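The long life of the church hall floor

5 min read

The floor at Telness parish hall was laid in maple, and most people in the village have danced, sat or been sick on it at some point. It has hosted badminton, jumble sales, two wakes in one afternoon and a blood donor session every September. When the boards by the stage began to lift, the first plan was to rip the whole lot out and put down vinyl.

Gertraud Reisinger talked them out of it. She has repaired old floors since 2000, first for a firm in Lagman and then on her own, and her view is that most of the floors she is asked to replace have decades left in them.

"People see a grey, scratched surface and think the wood has gone," she says. "It's dirt and old varnish. Take off the top millimetre and you're back to clean timber."

The trouble at Telness was underneath. A blocked air brick had let damp collect below the joists at one end, and the boards above had swollen and pushed against each other until something had to give. Reisinger lifted 73 of them, numbered each one on the back in pencil and stacked them in the old vestry with thin battens between the layers. They stayed there for four months while the space below dried out.

Drying is the part clients find hardest to accept. The hall loses its bookings, the playgroup has to go elsewhere, and from the outside it looks as if no work is being done. But boards nailed down too early will shrink later and leave gaps wide enough to lose a coin in. Reisinger checks the moisture in the joists once a week and writes it in a notebook. She will not start until the figure has held steady for three visits.

Finding replacements is slower still. Of the boards she lifted, nine were past saving. New maple can be bought easily enough, but it is milled to different widths now and the colour is wrong. She keeps a store of old boards at a yard in Druvik, taken from school gyms and a closed dance hall, and sorts through them by hand until she has a match. At the last tidy-up she had 184 lengths in the racks, and she says she could tell you where most of them came from.

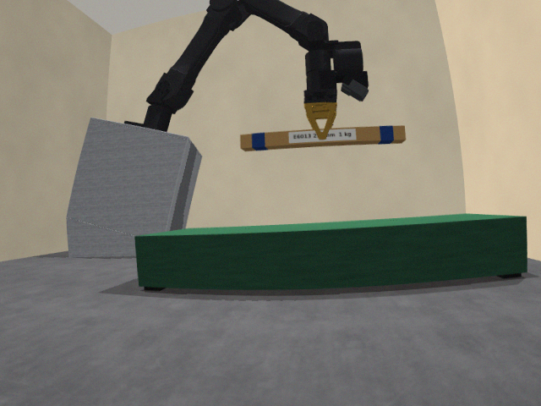

Cost is what usually settles the argument. The vinyl quote for Telness was cheaper on paper, but it would have needed doing again in 15 years. A sanded and sealed maple floor can be sanded again several times before the tongues wear through. The hall raised almost 300 pounds from a plant sale, a grant covered the bulk, and the rest came from the fund that had been set aside for new curtains. The old curtains are still up.

The last stage took three days. Reisinger works from coarse paper to fine, always with the grain except on the first pass, and does the edges on her knees. Then two coats of hard oil, with the doors shut and a notice on them. The badminton club wanted its court lines back, so those were painted between the coats – narrower than before, at her request, and in a softer white.

Some marks remain. There is a dark ring near the kitchen hatch where a tea urn stood for years, and a row of dents from a piano that was moved without its castors. She offered to cut them out and patch them. The hall said to leave them alone.

Her advice to anyone looking after a similar floor is short. Keep the air bricks clear. Put felt under the chairs and change it every year. Sweep before you mop, and wring the mop out properly.

Comments

hallbooker: We had ours done in vinyl and it has already split by the fire door. Wish we had read this first.

M. from Lagman: The felt pads on our chairs fall off within a week. Has anyone found ones that stay put?

pinboards: The screw-on sort last much longer, M. Slightly fiddly but worth it.

Related

Hunico mill: the last sash windows
How to read an old damp patch
Stage curtains and who still makes them
A day in a reclaimed timber yard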